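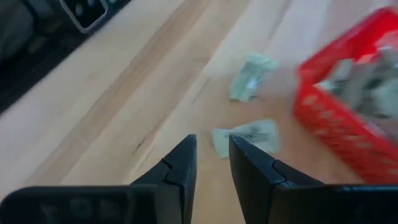

Old tapes get a clearer voice at Hatbridge

A box of hissing cassettes has become one of the most enjoyable listening projects in Hatbridge. The town's sound archive has put its first 24 restored recordings online, and they are a treat!

The tapes hold interviews with people who worked the ferries and mills at Vikosberg, many of them recorded in kitchens with a kettle or a radio going in the background. For years the voices were hard to follow. Audio engineer Cleiton Fagundes has now cleaned them up using Kusulance, a noise reduction program that learns the steady hiss of a tape from the gaps between words and then subtracts it, one narrow band of pitch at a time.

The hard part was knowing when to stop. Push the filtering too far and speech starts to warble, as if the speaker were under water. Fagundes left a little hiss in every recording, and five of the tapes needed a separate fix for speed, as the original machine had been running slow.

"I heard a woman laugh on tape 19 and realized I had never noticed it before," said archivist Janelle Dela Peña. "I played it for everyone in the building."

The untouched transfers are being kept as well – a sensible move, as better methods are bound to come along. The full collection runs to 200 tapes, and the next batch, with songs from the Ansah family, is due in March. Listeners can already play the before and after versions side by side in the archive's reading room. Bring headphones.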